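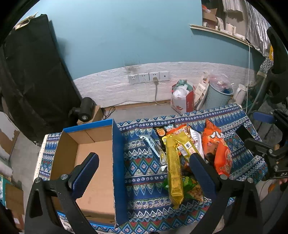

*Photo: Ilse Meinecke / Niteo*

**Ticket: sodium total doubles after syncing the Niteo food diary**
Status: open, waiting on user

Hi Potier, and thank you so much for writing in with all that detail, it really does make my job easier! You said your diary showed 3,000 mg of sodium by lunchtime in September, when the labels came to half that, and I can see why it gave you a fright with your blood pressure check coming up.

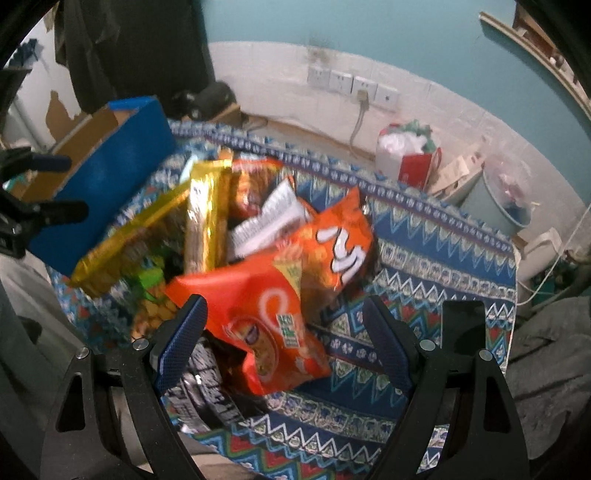
*Snacks on a patterned cloth*

I went through your log and found 2 copies of every meal you entered before noon. Could you try this for me?

1. Open Settings, then Diary, and turn off "Import from Teuber."
2. Wait 30 seconds and pull down to refresh.
3. Check the sodium line against one meal you remember well. 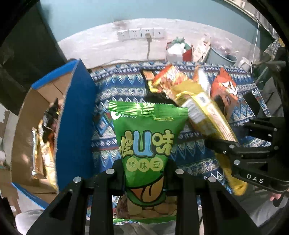
By Ilse Meinecke, Rillaser support desk

**Update, 4:15 p.m.** The lunch total is right now (hooray!), but Potier still sees 3 doubled snacks in the evening list. Those were typed in by hand, so the import switch doesn't touch them. Please swipe left on each extra one and write back with what the daily total says afterward.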